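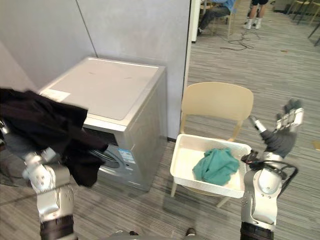 March, Sunday, laundry corner

Came in at 2 with the place quiet, so I ran the darks and wrote up the sorting changes while the drum was going. Most of this is for Oranuch, who has the corner next, and for me in a month when I've forgotten what we settled on.

Where things stand. The washer stays against the grey wall by the doorway. We talked about turning it so the door opens toward the big room, but the hose is too short and I don't want a joint behind the machine where I can't see it. The chair goes to the right of the washer, the cream one with the curved back. I tried the stool from the bench first and it was too low; I was bending for every piece. The chair seat takes the white tray and the tray sits still on it, so that's the arrangement until someone brings a proper shelf.

Tray rules, as of now:

Colored pieces that must not go in with the blacks wait in the tray. The teal cloth is one of those. It bled on the Skesholm samples last time, a faint green edge along one hem, and it gets washed alone until the water runs clear.

Nothing wet in the tray. It has raised sides and no holes, so anything damp sits in its own water and smells by the next morning.

Nothing on top of the washer while it spins. I have lost two caps and a good pencil down the back that way.

Darks load. Black garments only, turned inside out, zippers closed. 240 grams of the Jetik powder on the scale for the whole batch of loads, divided with the scoop. I had been pouring by eye, and the black cotton came out with white streaks across the shoulders. First load today with the measured amount had no streaks that I could find by the window. Second load had one short streak inside a cuff, and I think that was a pocket I failed to turn out. I'll call it fixed if next week's batch looks the same.

Spin speed. Left it at 1000. The higher setting gets more water out, but the heavy black pieces come out creased so hard that I spend the saved time on the iron. Arnov cloth takes the higher speed without trouble, but there was none of it today. If you mix Arnov and cotton, go by the cotton.

Loading order. I shake each garment out over the open door and feed it in by the shoulders. If it goes in as a ball it stays a ball, and the middle is hardly rinsed. Takes longer. I timed neither way, so don't quote me on how much longer. With the long pieces I put the hem in last and run a hand around the rubber before closing. A sleeve got caught in the seal on the second load and I had to drain and start over, which cost me most of an hour and a floor cloth.

Door seal. While I had it open I wiped the fold of the gasket. Grey lint, a bit of thread, one button (black, four holes, in the jar by the sink if it's yours). No tear that I could find with a finger. There is a spot at the bottom where the rubber feels thinner and I'd like Oranuch to check it too – her fingers are better at this than mine.

Marks on the top panel. I went over them with a damp cloth and then a little vinegar. They got lighter but didn't leave. I don't want to use the scouring pad on that surface. If they bother anyone, try baking soda paste on a corner first and note it down.

Labels. Leave the energy sticker on the front and the white one on the top where they are. I know the sticker looks untidy. We peeled one off the old Nair machine and the glue held lint for as long as we owned it.

Drying. Blacks went on the line in the big room, hung by the hem, away from the window because of the fading. Three garments were still damp at the waistband when I checked before closing, so I left them. Please don't fold them before Monday's tea break even if they feel dry on the outside. The waistbands are double and they fool you.

Teal cloth, separate wash. Cold, short cycle, half a scoop, with an old white rag in beside it to show the bleed. Rag came out pale green. Ran it again with a fresh rag and the green was fainter, but I could still see it next to a clean one. So it needs one more at least. Both rags are pinned over the sink with the wash number on masking tape. Put the next one beside them.

Open items:

Second tray. One isn't enough when there are reds waiting too. Same size if possible, it fits the seat well, and they could stack when empty.

Felt for the chair feet. The chair creeps when you lean on the back, and the legs are thin enough to leave dents in a soft floor. I have scraps in the drawer and will cut some.

Powder. The Jetik box is getting light. Order the same one, please, and skip the scented kind, which gave Oranuch a rash on both wrists last summer.

Doorway. Baskets keep getting parked in it. I moved two today and stubbed my toe on one of them. They go under the bench.

Written by the sink at the end of the second teal cycle. Oranuch Mahawong has the corner next and will do the third rag. I've set the scoop on the scale so it's the first thing you pick up, and the scale needs zeroing with the scoop on it.

Later: went back for my keys and the line had dripped on the floor by the big table. Mopped it. Move the line a foot toward the wall next time, or put the long tub under it.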